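My aunt left me a boat. She left my brother the house, which you would think was the better deal, and it was, but he got the roof that came with it, and I got to feel sorry for him for a whole summer.

The boat was a Clametti, a sixteen-foot wooden thing that had been on a trailer behind the garage since I was in high school. If you grew up on Lake Hinon you know what a Clametti is, and if you didn't, picture a rowboat that thinks it should have been a yacht. It has these swoopy sides and a little brass step you are absolutely not supposed to step on. My aunt raced it once, in the September race, the year she turned thirty. She came in last, told that story for forty years, and it got better every time. In the final version there was a waterspout.

So I drove up Route 615 with my dog and a bag of rags and a sander I'd borrowed, planning to stay a weekend. I'd clean the boat up, take some nice pictures, sell it to somebody with a bigger garage. My brother said I could have the downstairs room as long as I didn't touch the thermostat.

I got in late and couldn't sleep (new bed, old pipes, a dog who thinks raccoons are a personal insult) and I was in the kitchen by five in the morning, trying to figure out my brother's coffee machine without waking him up. He'd had the kitchen redone and bought a machine with more personality than he has. I pushed something, it made a noise like a bus kneeling, and that was the end of everybody's sleep.

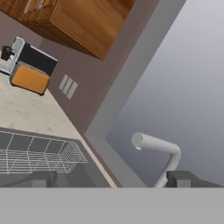
*The coffee machine, orange block and all.*

"You're up," he said from the doorway, in the voice of a man who was also up.

"I thought I'd get started."

"On the boat? It's dark."

"I thought I'd get started thinking about it."

He shuffled over and did something quick and annoying to the machine and there was coffee. We drank it standing up. He told me a guy in Buzatu, across the water, had already called about the Clametti. Said he'd pay 3000 dollars for it, as is, sight unseen, because his father had built them.

I want to be clear that I needed 3000 dollars. I had a car that started on the second try and a dentist who had used the word "eventually." I said great! Call him back! And my brother said he would, once it was a decent hour, and then neither of us said anything for a bit, and I took my coffee outside to look at the boat by flashlight.

It was in rough shape. The tarp had given up years ago and there was a whole garden in the bottom, leaves and dirt and one small, determined maple tree. I pulled the maple out and then felt bad and planted it by the mailbox, where it's still alive, by the way. Under the dirt there was a plank with a line of pencil on it in my aunt's handwriting. It said *do not trust the left oar.*

I laughed so hard the dog barked at me. And then I sat down in the wet grass and had a pretty big cry, and I guess that was when I stopped selling the boat, although I didn't tell anyone for several days. I told my brother the sander was giving me trouble. I told my boss I had a fever.

The thing about fixing an old boat is that you don't fix it. You take off one bad piece and there's a worse piece behind it waving at you. I made four trips to Trimico that first week. Trimico is the hardware store at the bottom of the hill, and it sells rope, bait, wedding cards, and very old candy, and the woman at the counter knew my aunt and wanted to talk about her, and I wanted to listen, so a box of screws took me an hour and a half.

"She never came in last," the woman told me, on maybe the third trip.

"She did, though. She told everybody."

"She came in second to last. There was a fellow behind her who sank." She put my screws in a bag. "She rowed back and got him. That's why it took so long. Then she let him climb out on the dock first, so they wrote him down ahead of her."

I stood there with my mouth open. Forty years of that story! Waterspout, lost hat, a fish that jumped in the boat and rode along for a while. Never one word about a man in the water.

"Who was he?" I asked.

"Oh, some boy from over in Buzatu," she said, and rang up the candy I hadn't noticed I was holding.

You are probably ahead of me here. I was not ahead of me. I walked all the way back up the hill eating a butterscotch from another century, thinking about sandpaper, and it wasn't until I was washing my hands that I went and yelled up the stairs.

"The guy who called! How old did he sound?"

"Old," my brother yelled back. "Why?"

"Did you call him back?"

There was a long, guilty quiet up there, and then he came down and sat at the counter and moved his cup over a few inches and then moved it back again. He does that. When he was nine he broke the garage window and pushed a salt shaker around the table for an entire dinner.
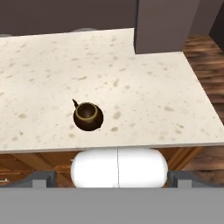
*Small brown cup, gold or olive-yellow rim.*

"I told him Saturday's no good," is what I expected. Some stalling. What he said was, "I told him it wasn't for sale."

"You what? It's my boat!"

"You planted a tree, and you've been out there every night with a flashlight. You named the sander."

I had named the sander. I'm not going to tell you what.

"I could use that money," I said, but I said it pretty weakly.

"I know. I figured you could yell at me about it, and then you'd still have the boat."

My brother is a difficult man to thank. I told him his thermostat was set too low and he told me to wear a sweater, and I think we both understood.

We called the man in Buzatu together, on speaker. He was eighty-one. He had a big cheerful voice and he shouted the way people do when they don't trust phones. I told him whose niece I was and he got quiet, and then he asked if I had a pencil.

"I want you to have the oars," he said. "She lent me the left one when mine broke, and I took it home like an idiot. I gave her one off my father's bench to make up for it, and it never did match. I've been meaning to bring hers back."

"For forty years?" my brother said.

"I was working up to it!"

He came over on the mail boat with the oar wrapped in a bath towel. He was smaller than his voice. He walked around the Clametti twice with his hands behind him, and he said my sanding was terrible, and he was right, and he took off his jacket. After that he came most mornings. He wouldn't eat anything but toast. He told me his father charged 400 dollars for a boat like that, back then, and lost money on every one, and built them in a shed so short that the bow stuck out the door all winter with a blanket on it.

He told the race story too, but his way, and in his there was no waterspout. It was just a flat gray afternoon. He'd swamped himself showing off, and he was holding on to his own upside-down boat feeling like a fool, and here came this girl rowing backward, looking over her shoulder, giving him a hard time the entire way.

"What did she say?"

"She said if I told anyone she'd been nice she'd hit me with the oar." He ran his thumb along the new varnish. "So I didn't."

I asked him if he'd been in love with her and he said that was a rude question to ask a person holding a chisel.

We put her in the water on a warm, buggy evening with hardly any wind. The whole street came down, or what counts as the whole street. Before we left the house my brother did something he hadn't done since the funeral. He invited everyone back for supper, right there in the driveway, without checking if we had any food. We had no food. We had toast.

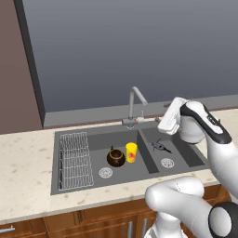 So that was a scramble. The woman from Trimico brought a ham, thank goodness, and someone had potato salad, and a kid I'd never seen before ate all the pickles and went home. But I'm getting ahead of myself, because first there was the launch, and the launch was a mess. The trailer stuck. The dog got in before anybody else and wouldn't get out. The Clametti slid down into Lake Hinon, took on a good bit of water through a seam I had been very proud of, thought it over, and floated.

The old man rowed bow and I sat in the stern and bailed with a coffee can. He had the right oar, and my aunt's left one, both in their places. We went out past the dock to where you can see the lights come on in Buzatu. He was breathing pretty hard, so I told him I'd take a turn, and we did that slow, awful dance people do when they switch seats in a small boat, with the dog in the middle helping.

"Don't use the step," he said.

I used the step. It came right off in the lake.

We both leaned over and watched it go down, a little brass wink and then nothing, and he said a word in front of me that I don't think he'd said in front of anyone in years. Then he started laughing, and I couldn't row for laughing, and on the dock my brother was hollering to know if we were sinking.

"A little!" I yelled back, and I picked up the oars.

The race is in September. I've already told my boss I expect to be sick.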